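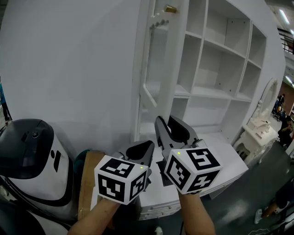

Sosa asked on the first draft of this card whether two sets of fingers could be compared fairly if the operator knew which set was fitted. The short answer is no, not fully. The operator did know, and the scores should be read with that in mind.

Daltine Cabinet Grip Set
Data card, version 7
Last changed: 27 April 2022

What it is
Recordings from a trial of two hand-held gripper finger sets, called Clillik and Jatent after the projects they came from. One operator works with a gripper in each hand at a tall white cabinet with open cubbies and a glass door with a small round knob. We wanted to know which fingers to put on the arms later in the year.

What is in it
2000 episodes, split evenly between the two finger sets
14 tasks, the same list for both
Three views per episode: one from the head and one from each gripper
Finger opening and marker pose for each hand, on the same clock as the video

Tasks are reaching into a cubby, taking hold of the door knob, closing the fingers on nothing, and variations on these at different heights. The full list is in tasks.txt. 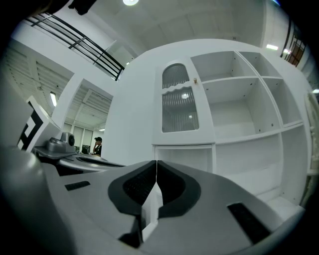 Gripper view, ribbed finger pads together, second gripper to the left.

Folder layout
clillik/ and jatent/ hold one folder per episode. Each has head.mp4, left.mp4, right.mp4, pose.csv and notes.txt. Opening is in millimetres between pad tips. Pose is in metres – older scripts expect centimetres, so check before you plot anything.

Known problems
42 episodes have gaps in the marker track, mostly where one hand passes in front of the other. They are listed in gaps.txt and have been left in.
The wide lenses bend straight edges near the sides. Calibration files are in calib/, and the video has not been corrected.
People appear in the background of some clips. Blur faces before showing any of it outside the group.

Still to do
Force readings are missing for both sets. We plan to add them in May, along with a second operator who has not been told which fingers are which.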